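Budgeting for a second two-arm setup, what did you forget to count?

grube_lab
Posted 9:40 am
We have one two-arm station doing laundry loading and I have to hand in a budget for a second one in December. Arms and grippers are easy, I have the Trastar quote. It's the small stuff I keep getting wrong. Last time we left out spare cables, the power strips and the basket, and it all came out of the travel money.

My list so far:
Two arms with grippers
Wrist cameras
Spare cables, 300
Front loader, used, 175
Clothes and baskets
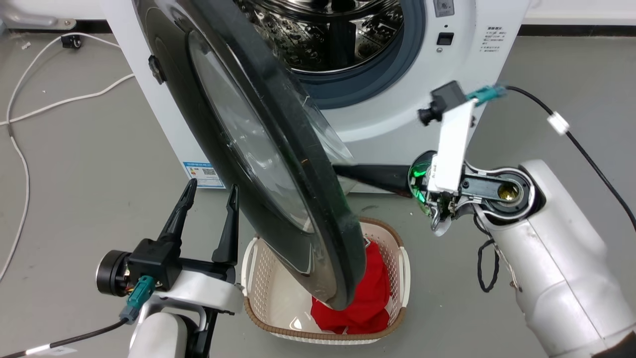 Do I need a second washer at all, or can the two stations share? They would be in the same room.

Pasness
Posted 10:15 am
Don't share. We tried it for a month and one station was always waiting on the other. A used washer is the cheapest thing on your list. I would put more into cables, 300 won't last you. We went through nearly that much in one summer, mostly connectors at the wrist.

tworivers
Posted 10:32 am
Disagree on the washer. If you only have one person running both, they can't be used at the same time anyway. Buy the arms now, run them in turns, and get the washer when you have a second operator.

Pasness
Posted 10:50 am
Then why buy the second pair of arms now?

tworivers
Posted 11:04 am
As spares. Our last repair took 5 weeks.

Ibrahim Aliyu
Posted 1:20 pm
Ask Trastar what a service plan costs before you buy a whole pair as spares. Also check shipping. We ordered through Grurkanport and the freight was a separate bill that wasn't on the quote. For grippers I would get 4 extra sets of fingers with the first order.

grube_lab
Posted 2:05 pm
Thanks. The quote says nothing about freight so I will ask. We should have a second operator by spring, so I am leaving the washer in. Cables go up. I'm not sure about the service plan, our purchasing office treats those as a yearly cost and that is a different form.

Pasness
Posted 2:18 pm
Same form problem here. We had them put the first year on the equipment invoice and it went through.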